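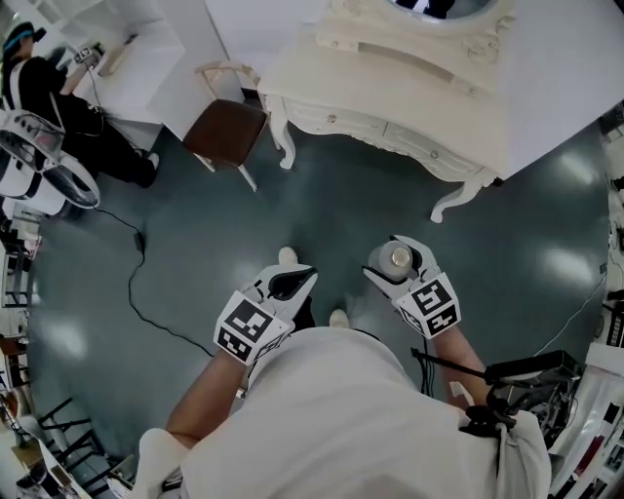

*A small bottle with a metallic cap, held over a shiny floor.*

So I finally made it out to the open day at Gustdale, the outdoor school up past Dorcombe, and I'm still picking burrs out of my socks. October is a great time to go. The maples were showing off and the bugs had quit for the year!

Danica Trnka met our group at the gate at 9:30 and walked us straight down to the boathouse. They run canoe courses for teens all summer, plus a few for adults (I had no idea!), and every boat has a name painted on the bow. I got Zulu, a dented old thing that pulled left the whole way across the lake. My arms are not speaking to me.

After that came the food room, and I could have stayed there all morning. Every crew packs its own meals before heading out, and the shelves are labeled by trail day, right down to the bags of cocoa. Last season they packed 1431 dinners in there. I asked who washes the pots and got a very long look from two of the instructors.

Lunch was lentil stew on the porch, and I went back for seconds. Then Jozefína Štěpánek took five of us up the Brineo trail to see the solo sites, where students spend a night on their own with a tarp and a journal. It's about 446 feet of climbing and she talked the entire way up without once running out of breath — I can't say the same. The sites are farther apart than I'd pictured. You really wouldn't hear your neighbor, though she told us the instructors walk by twice and check a little flag at each one.

My one gripe is the parking. The lower lot was full before ten and the walk from the overflow field is all uphill, so wear real shoes. Also, bring cash for the gear swap. I found a rain jacket in my size and had to borrow from the woman behind me in line (thank you again, I've mailed it back).

They're doing another open day in the spring, with the ropes course running this time. I've already put my name on the list, and my sister's too. I should probably call her.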